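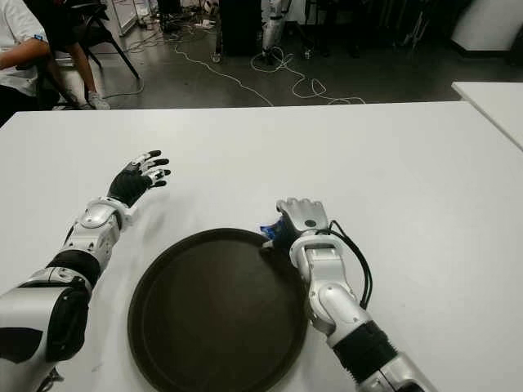 Two-armed robot at a white table with a round brown tray. Small blue object in the right hand.

Can a robot clear tables yet, or is it still all demo videos?

We run a lunch room at a small shop in Trerkevell and I'm the one who ends up wiping down and carrying trays back. My boss has started forwarding me stuff about robot arms that "handle everyday items." The photo is the kind of thing he sends. Has anyone here used one for real chores, with real mess? We go through 135 trays on a normal shift and I can't see it keeping up. He says two years. I say he's dreaming.
Posted by traysandtrouble, Jul 30, 2021

gearbox_gus
I'm with you. Look at what it's been given: one tray, nothing on it, and a bare table. Your lunch room has half a cup of soup, a fork stuck to a napkin and somebody's keys. Picking up one small thing is a fair test of the fingers but it tells you very little about a shift.

We tried a fixed arm at the Stinex plant in January, only for moving parts from a bin to a belt. It did 723 picks before the first jam, and everyone clapped. Then the bins came in from a different supplier, with a slightly taller lip, and it needed a person next to it for most of a week. That was with identical parts. Ask your boss who stands next to the thing and what they get paid.

nokville_nan
no. get a cart with wheels

halfdayoff
Depends what you call a chore. Floor scrubbers work okay if the floor is clear. Dish machines have worked for decades and they're robots too if you squint. Hands are the hard part. I would want to see a full tray carried across a room, with the drink still in the glass, about 1,000 times with no edits. If the Ghauri people or whoever he's reading can show that, I'll change my mind. Until then I'd ask for a second dish rack, and make him carry trays for one lunch.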